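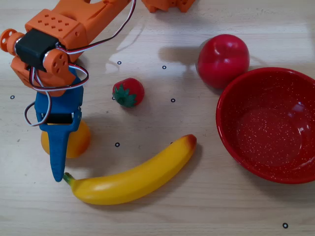
Toy fruit on a light wooden table.

When I moved to Sakcombe I could already read the newspaper in English, but I could not buy a pear. I mean this almost literally. At the Friday market the woman asked me if I wanted them for today or for the weekend, and I did not understand what kind of question it was. In the supermarket at home, a pear was a pear. I said "yes," and she gave me hard ones. I ate them that same evening, with some effort.

I have been thinking about this because our town is now discussing whether the market should stay on Ouellet Street. The people who want the parking back say that everything sold there is also sold at Datton, seven minutes away by car, every day until nine in the evening. This is correct. I shop at Datton myself, and I will not pretend that I carry all my food home in a basket.

But I think we are comparing the wrong things. A fruit in the supermarket must look the same in November as in June, and it must survive being touched by many people who do not buy it. So the growers choose the kinds that can do this. The apple is red, it is shiny, it has no smell. My daughter was six before she knew that a strawberry has a season. She was angry with me when the market had none, as if I had hidden them.

Lorne Sutherland wrote in the local paper that the market is "a hobby for people with free mornings." I was a little hurt by this, and then I had to admit that he is partly right. When I worked the early shift I did not go there for three years. If the market wants to be for everybody, it should open also in the evening, at least in summer. I would support this before I would support new awnings or live music.

Where I do not agree with him is the price. He compared a bag of apples in both places and found the market more expensive. I believe him. But at Datton I must take the whole bag, and in my house two or three of those apples always end in the compost. From Corinne Lindgren's stand I take four apples, and she tells me which one to eat last. I have never paid for an apple there that I threw away.

Also I learned to speak there. My teacher gave me the grammar, and I am grateful, but the teacher never interrupted me to ask how my mother's knee was. The people in line behind me waited while I looked for the word "ripe." Roughly 21 parking spaces would come back if the street is opened again on Fridays. I have a car too, and I know how it feels to drive around the block in the rain. I would still vote to walk a little from the lot behind the library.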